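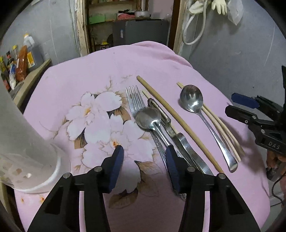
Section 5. Sorting flatware and kitchen tools

This section covers teaching the Verkia arm to sort mixed utensils from a table into a drainer or drawer tray. Read Section 3 (Mounting and power) first. The arm must be calibrated before you start.

What the arm can do at present

With software release 2, the arm picks single forks, spoons and butter knives that lie flat and do not touch each other. It can also pick a spoon resting on top of a fork, but it is slower and may need a second try. It does not reliably pick one chopstick out of a bundle. It often takes two or three together, or pushes the bundle across the table. Peelers with looped wire handles are picked by the handle only.

A person clearing the same table will finish well ahead of the arm. Plan for this if you need the table back by a certain time.

Before you begin

Wipe down the finger pads with a damp cloth and let them dry. Grease on the pads is the most common cause of dropped spoons.

Pull the tablecloth smooth in the work area. The arm can read a fold as the edge of an object. Printed cloths are allowed, but run the background step below each time you change the cloth.

CAUTION: Do not put sharp knives in the work area. The arm does not know which side is the blade.

Recording demonstrations

1. Clear the table and select Background on the Nisbridge tablet. Wait for the tone.

2. Lay out the utensils the way they normally end up after washing. Let some of them cross. If you only show the arm neat rows, it will only manage neat rows.

3. Hold the hand gripper with the fingers open and press Record.

4. Close the fingers on the handle of the top piece. Lift it straight up before moving sideways.

5. Place the piece in its container and open the fingers fully. Wait for the click.

6. Repeat until the table is clear, then press Stop.

7. Change the layout and record again. You need 70 good recordings before the Train button becomes active.

Note: If you drop a piece, keep going. Pick it up with the gripper and finish the recording. Delete the recording only if you used your bare hand.

Note: Shiny spoon bowls can confuse the depth reading under a strong lamp. Move the lamp or pick by the handle.

First run

1. Put out five pieces, none touching.

2. Select Sort, then Slow.

3. Stay within reach of the stop button until the table is clear.

4. If all five are placed correctly, add crossed pieces.

CAUTION: Keep hands and cables out of the work area while the arm is moving.

If the arm stops over a pile and does not move, spread the pile by hand and press Resume. Bundled chopsticks are best sorted by hand for now. Ayodele Akande's team is testing a narrower finger, the Dakov tip, and the results will be added to this guide in August.

Section last revised 3rd July. For spare pads, see Section 8.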